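Lirkex Teach Handle and Remote Station
Equipment notes, Pultlow rental desk

The Lirkex kit covers two ways of showing an arm a task. You can grab the handle and push the arm through the motion yourself, or sit at the station and drive it from a distance. The brochure says anyone can record a usable task in 30 minutes. We doubt it. Plan on a day, and expect to throw out your first recordings.
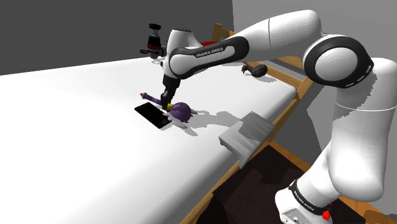
Remote driving is where the sales talk gets thin. Moving an arm through open air is easy and proves very little. Try bringing narrow fingers down onto a small plush toy with a flat black device lying right next to it, and you find out how much you trust your view of the table. Lirkex quotes 8 ms of delay on a wired link. We have no quarrel with the number – but delay is only part of it, and the station gives your hand no feel for contact.

Hand guiding is better for slow, close work. The catch is that your own arm and shoulder may block the cameras, and the recording suffers for it. The software flags some of these takes and lets others through.

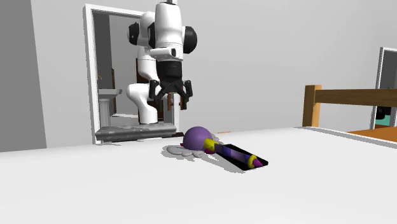 Bennani was less harsh in a comment on this page, writing that five clean takes from the station had been worth more than a whole folder of hand-guided ones, as long as the start position was changed each time. Fair enough, though "clean" is doing a lot of work there.

Included: handle, station, cables, one software seat.
Not included: arm, gripper, cameras.
Rental: 371 per week, pickup at Clostitz only.
Page checked September 19, 2021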